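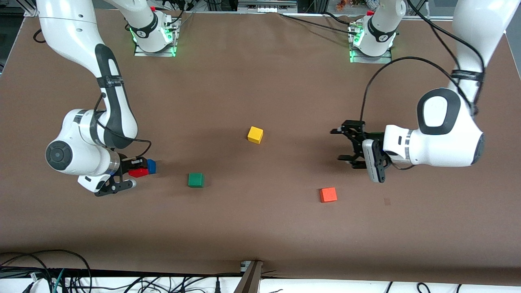 Slide 1. Two-arm cell, right gripper holding the red and blue blocks, left gripper open.

Leave this up while people sit down. Start when the door closes.

Say what the talk covers: two parallel grippers, the Zivmont and the Kuipers, tried on the same pair of arms with the same controller. Same block tasks for both. Arms, paper and camera mounts stayed put between runs.

Point out the right hand on the slide. Red and blue are held together as a pair. Holding two blocks at once is where the grippers differed most, so come back to this later.

Then the left hand. Wrist camera is on the side of the gripper, a little below it. Mention that the mount costs us clearance when the hand comes in low over the table. We'd move it up next time.

Slide 2. Numbers.
1,927 grasp attempts in total, both grippers. Single blocks: 54 misses with the Zivmont, 164 with the Kuipers. Pause here, people will want to write it down. Most of the Kuipers misses were in May, before we changed the finger pads. Say that before somebody asks.

Slide 3. Pairs.
The Kuipers closes slower and keeps the pair straighter. The Zivmont closes fast and the far block tends to turn. We tried lower force on the Zivmont. It helped with turning and we dropped more blocks. No setting fixed both.

Slide 4. Controller.
Keep this short. Zomberg controller, stock firmware. Handing a block from one arm to the other needed a 252 ms wait before the first gripper opened. Shorter than that and the second hand hadn't finished closing. Skip the timing plot if we're past the halfway mark.

Slide 5. Cables.
The cable loop at the wrist has to have slack for the full turn. We set it too tight on the first day and the arm stopped on a force limit. Strap it higher up the arm and check it by hand at both ends of travel.

Slide 6. What we're using now.
Kuipers on the right, Zivmont on the left. Namthorpe gets the same setup next. Soft objects haven't been tested yet, so don't guess if asked.

Questions. Go back to slide 1 and leave it on.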